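**Odby drop-off payment box, wall mount**

Part no. 1171. Supplied by Maltex. Page revised September 2025.

The Odby is a locked steel box for clubs, child care centres and sports associations that take registration forms and fees outside office hours. It accepts cheques, cash envelopes and folded forms up to 28 mm thick. The slot has an inner baffle, and the box empties from the front through a keyed door. It is not rated as a safe and should be cleared daily during registration periods.

The body is powder-coated in white or grey. Four fixing holes are drilled in the back plate. Anchors for brick and concrete are included; screws for timber studs are sold separately. Allow clear space on the hinge side so the door can open fully.
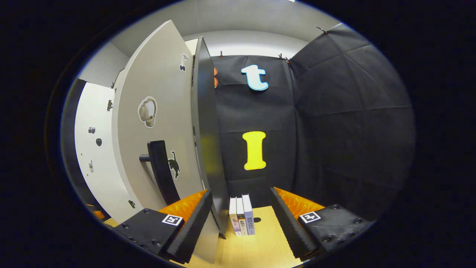 *White cabinet door with stickers and a black handle, open.*

Each box ships with 2 keys. Replacement keys are cut to the number stamped on the lock and take longer to supply in January. The Van Acker cam lock can be changed on site with a flat screwdriver.

Envelopes (Sistard, self-seal, printed with lines for the child's name, program and amount) come in cartons of 3000. Unprinted envelopes of the same size will also fit.

Colour must be stated when ordering. Opened cartons of envelopes and cut keys cannot be returned.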